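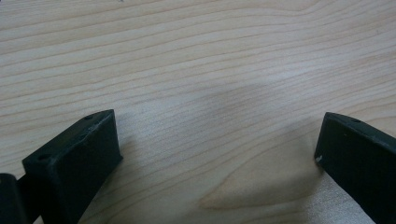 Issue 10

Caring for a Pale Wooden Tabletop

A light top with a smooth, matte finish is a lovely thing to live with, and it really doesn't ask for much. Start with a soft cloth, barely damp, and follow those long wavy grain lines from one side to the other — yes, even where they dip and curve, you'll soon get the feel of it. Go over it again with a dry cloth. For a sticky spot, stir 2 drops of mild dish soap into a bowl of warm water, dab gently, and wipe with plain water afterward. Please skip the scouring pads! I used one on my old table at Clallby one March, and the dull patch stayed for good.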